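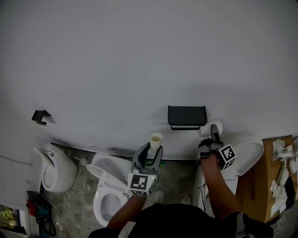
Notebook -- lead scoring trial, Furkska add-on
March 13, 2020

Writing this up before the weekend because the trial licence runs out and somebody will ask me on Monday whether we should pay for it. Short answer at the moment: I don't know, and I don't think the Furkska people know either. Longer answer follows.

What it claims to do

Furkska sits on top of our contact system and gives every open lead a score out of 100. High score, ring them first. The sales sheet says it "learns from your wins". The bit I wanted to test is whether the score tells us anything the desk doesn't know already from looking at the record for ten seconds.

Set-up was less painful than expected. The connector to Markent (our contact system, for anyone reading this who has joined lately) took one morning. Most of that went on permissions. It wanted write access to everything, which I refused, and it then worked perfectly well with read access plus one custom field. Worth remembering when the next supplier tells us that full access is a technical requirement.

What I did

Took 300 closed leads from the archive, all with a known result, won or lost. Stripped the result, the closing date and the invoice fields. Loaded them into the sandbox as if they were new and let it score them overnight. Then put the results back and compared.

First run was useless and it was my fault. I had left the "account manager" field in, and that only gets filled once a deal is nearly signed. So the thing scored every lead with an account manager up in the nineties and everything else in the basement, and looked like a genius. I got quite excited for an hour or so. Deleted that run. If anyone finds a chart in the shared folder called furkska_run1, ignore it, or better, bin it.

Second run, field removed, same 300. Much more ordinary. The top of the list was better than chance, certainly. Of the 20 leads it scored highest, 12 had been won. That sounds good until you look at which ones. Nearly all were repeat customers. I could have sorted by "has bought before" and got most of the same list, and in fact I did exactly that on Thursday, with a plain spreadsheet filter and no monthly fee. The overlap was embarrassing for somebody.

The two lists did differ in places. Furkska pulled up 2 new enquiries from small firms which the filter would have missed, and both had turned into decent orders. I went through those records line by line trying to see what it had seen. Both had come in through the web form and both had a long free-text message. Maybe it likes long messages. Maybe that's sensible, as people who write three paragraphs tend to want something. Or maybe it's luck. I can't tell from a pair, and the screen that is supposed to explain the score just says "engagement signals: strong" for both of them.

On that explanation screen

I don't like it. It gives a coloured bar and a phrase, and the phrases repeat. "Engagement signals", "profile fit", "momentum". I wrote to their support desk asking what goes into momentum and was sent a link to the page I had been reading when I wrote to them. Wrote again. The second reply said the weighting is proprietary but "reflects recent activity". A lead nobody has touched since February still had strong momentum yesterday, so I would like to know what they count as recent.

The desk won't trust a number they can't question. They stopped using the Kocsis dialler for the same reason: it reshuffled the call list every lunchtime and gave no reason, and people went back to sticky notes inside a fortnight. We kept paying for it until the contract ran out. I brought this up at the planning meeting and was told it was a different kind of product. It is a different kind of product. The people using it are the same people.

Live part

Ran the scores alongside normal work for the last stretch of the trial. Half the desk could see the score, half couldn't. I had hoped to compare results between the two halves, but this was spoiled in three ways, noted here so that I don't forget and start quoting the numbers as if they meant something.

- The two halves sit together and talk. By the second day everyone knew which leads were "the green ones".

- The half with scores also had the two most experienced callers in it. I should have swapped people over partway through and didn't.

- Enquiries have gone odd this month in any case. Several customers have put decisions off and two trade events we rely on for leads are in doubt. Any before-and-after comparison from now on is going to be a mess, with or without Furkska.

What I did get was a sense of how people use it. They ring the high scores first, as told. They also give up on low scores sooner, which nobody told them to do. One voicemail and on to the next. If the low scores then fail to turn into orders, the software will take that as proof it was right, and score the next lot lower. I asked support how they deal with this. No answer yet. I suspect this is the most serious point in the whole entry and it will be the one that gets left out of the summary.

Emails

The add-on also writes follow-up emails. Tried it on a handful of test records, nothing sent to real customers. Tone is cheerful and a bit damp. It thanked one test customer for a phone call that was never logged. It offered another a "quick chat" twice in the same paragraph. Our own templates are dull, but they don't make things up. Switched this part off and would leave it off whatever we decide about the rest.

Cost

The quote is per seat, per month, with a yearly minimum. The trial price isn't the real price -- the real one came in a separate document after I asked for it. Cletell offer something similar as part of a bigger bundle, and their demo showed the same kind of coloured bar, so I'm not in a rush to repeat all this with them unless they will let us see inside the score before we sign up.

Also to be set against the cost: my time cleaning the data. A good share of the archive had the wrong industry code or none. I fixed what I could before the second run. Clean codes would help the desk whatever software sits on top, and I would rather spend a month on that first.

Where it stands

Not recommending a purchase on this evidence. Not writing it off either, on account of those web form leads. Things to do before I would look at it again:

1. Rerun on a fresh batch with repeat customers taken out altogether. If the score can't sort new enquiries, it isn't doing the job we'd be paying for.

2. Compare against the dumbest rule I can think of, probably length of message plus whether they left a phone number.

3. Get a written answer on the low-score problem.

4. Ask for a trial extension. They'll say yes, they have rung me more often this week than I have rung them.

Export of the second run is in the shared folder with the field list next to it. Sandbox login stays live until the licence lapses. Please don't load real customer emails into it in the meantime.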